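# Checking a grasp policy before you believe the number

Every vendor deck has a success rate in it. Drarkix sent us one with 1000 trials behind it and no mention of what was on the table.

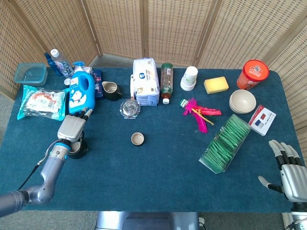
So, the procedure we use at Tasarham. It won't make a weak policy look good, and some people dislike it for that.

1. **Write the object list first.** Include clear plastic, faceted glass, crinkly wrap and something soft. If the list is all matte boxes, stop and start over.
2. **Define a success in one sentence.** Ours: held upright, clear of the surface, for 2 seconds. "Looked fine" is not a result.
3. **Leave the clutter in.** Clearing a ring of space for the target is cheating, even if it's common.
4. **Have someone else place the objects.** Lilibeth Soriano does ours. She didn't train anything, so she has no favorites.
5. **Log every attempt.** That includes the ones stopped by hand. Restarts count as failures.
6. **Report each object separately.** An average can hide a bottle the hand never picks up.

Arūnas Venckus thinks 29 attempts per object is plenty. I don't, but it beats five.

If you change the cloth, the lighting or the hand, the old results no longer apply. Run the list again.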